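README for the Fajardo harness set (read me before you touch the clips!)

Hi, I'm Rowena Manalastas. I look after the labeling rules for Fajardo, our set of head-height clips of people doing wire harness work by hand. The clips go to the Jitari team, who train two-arm robots on them. This file is mostly house rules, and I've tried to keep it friendly, but please do read the bit on hands.

Last edited 14/10/2024.

What's in the folder

There are 3432 clips, all of bench assembly and sorting. Each clip gets one line of text, a start mark and an end mark, and a label for each hand. Left and right always mean the worker's left and right (I know, I know, but we had a whole batch flipped in March and I am still finding strays).

Labeling the hands

Label what each hand is doing, separately, even when both are on the same part. "Holds harness" is too thin. I'd much sooner read "left pinches dark blue connector, right grips lower part of the harness, red wire up, blue wire down." It takes a few seconds more and Irfan's grasp checker needs it.

If you can't tell whether a finger is touching the part, put "unsure" and move on. We like unsure! A wrong guess costs us a lot more time later.

Piles count as background until a hand goes into one. The bench can have loose tangles, small circuit boards and neat bundles all over it, and you still only label the piece being handled.

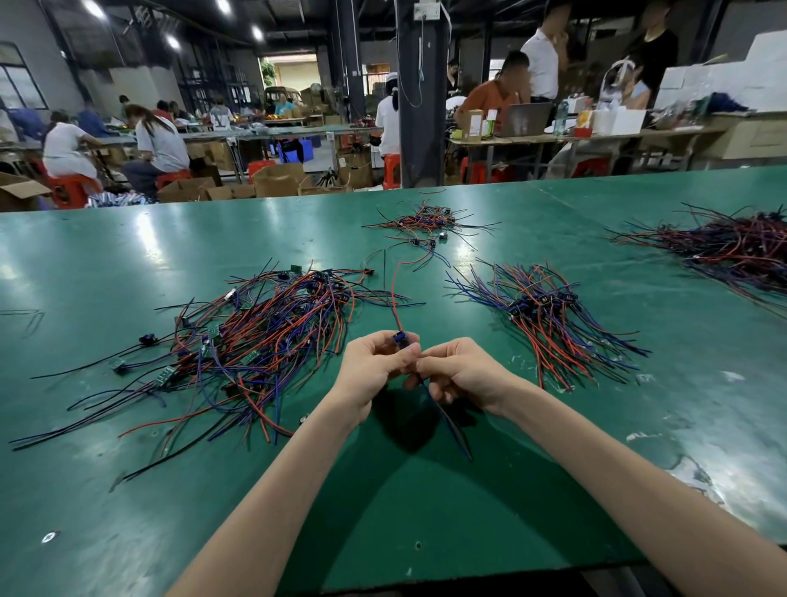 People in the background

These are working factory floors, so there are nearly always other people in view. My rules, which are stricter than the ones we started with:

Never name anyone, never guess at age or mood, and don't describe faces. "Seated workers at back left" is plenty. Open laptops, box labels and papers get blurred before a clip leaves our server, even if you can't read a word of them. And if someone asks to be taken out, the clip goes, no debate, and I remove it from the backups myself.

Splits and sharing

300 clips are held back for testing. Please don't train on them, peek at them or "just try something quick" with them. The Skoltiditz folder is a separate set with its own rules, so don't merge the two.

Known problems

Shiny benchtops throw back the ceiling lights, and our part finder sometimes marks the glare as a connector. Delete those boxes by hand for now. Thin dark wires also get lost in hand shadows. Irfan Soomro has a fix half written, so bug him about it, nicely.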